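Planning and Budgeting for a Two-Arm Cell: Frequently Asked Questions

Last updated Sep 21, 2021
Maintained by Maya Nassar, equipment planning, Tedosent

These are the questions we receive most often from departments that want to order a two-arm workstation with multi-finger hands. If your question is missing, please write to Shadi Matar before you fill in the purchase request.

How early must I start the request?

Count 90 days from the signed request to the day when the arms are on the table. The arms themselves do not need so much time, but the hands are ordered separately and they often arrive last. If you want the cell to be ready for the new budget year, please send us the request in September.

Can I order one arm now and the second arm later?

Yes, and several departments did it. You will pay for delivery and installation two times, and the table must be drilled for both positions already at the first visit. Ask for this in writing. Marion Cowie has the drilling plan and can tell you which positions are possible with your room.

Do I need hands with fingers, or is a simple two-jaw gripper enough?

For boxes and blocks of one size, a two-jaw gripper is enough and costs much less. Hands with fingers are worth the money when the objects are round or light, or when they will change often during the project. Please write in the request which objects you will handle in the first six months. "Various objects" is not accepted, and the form will come back to you.

What kind of task can I plan for the first weeks?

Plan for something small and cheap. Handling of cups is a good first task, because cups cost almost nothing and a light cup shows very quickly if the fingers close with too much force. Put a box of spare cups in your budget, under consumables.
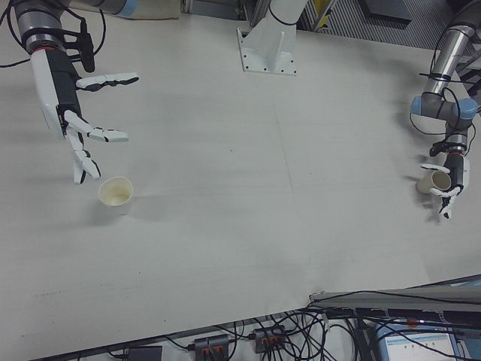 A cup in the hand and another one standing on the table, in both pictures.
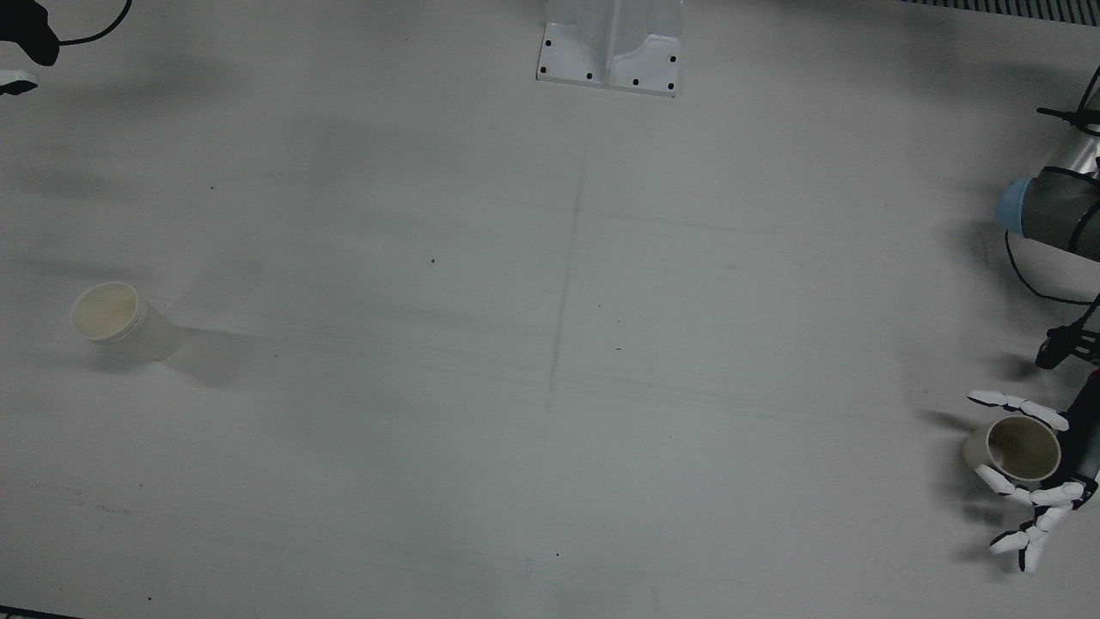 How big should the table be?

Bigger than you think. The arms need space to come in from the sides, and the objects must have free space between them. We ask for a light, matte surface with no pattern. A top made from two pieces is allowed if the seam is flat, but run your finger across it before you accept the delivery. Tideck delivers tables with the holes already made, Jarkgate does not, so compare the full price and not only the table price.

What do people forget in the budget?

Cables and power, almost always. Every arm, every hand and the computer with its monitor want their own connection, and under the table it becomes full very soon. Please include:

Power strips with a switch, placed where a person can reach them
Cable ties and cable channels, also for the cables that run along the arms
Longer hand cables, because a cable that is too short will pull when the arm turns
Mounting plates and bolts for each position, also for one you do not use yet

One of our cells was stopped for 6 days while we waited for a cable that was not in the first order. It was a cheap cable — but the room, the people and the computer were all waiting for it.

What is the cost of spare fingers?

The price depends on the hand. In the Tsikata price list a single finger segment is 50 dollars and a full finger is 336 dollars. We recommend one full finger and a few segments per hand for the first year. You can order them together with the hand, then there is no second delivery fee.

Is a second-hand arm allowed?

It is allowed, if the seller gives the service record and the controller is included. Without the controller we do not sign. Fletcher Tautahi checks all used arms, and you should count two weeks more for this.

Who pays for repairs after the first year?

Your department. Please reserve money for it from the beginning, as a separate line. If you put it together with consumables it will be spent on consumables.

Can we borrow time on an existing cell before we buy?

Yes, we even prefer it. Bring your own objects and tell us what you want to try — half a day is normally enough to see if the hand suits your work. Maya Abou Jaoude keeps the booking list. Bookings by departments that have an open purchase request go first.

My request was refused. Can I send it again?

You can send it again in the same quarter, one time. Read the comment on the last page first. In most cases a quotation was too old or the line for power and cables was empty.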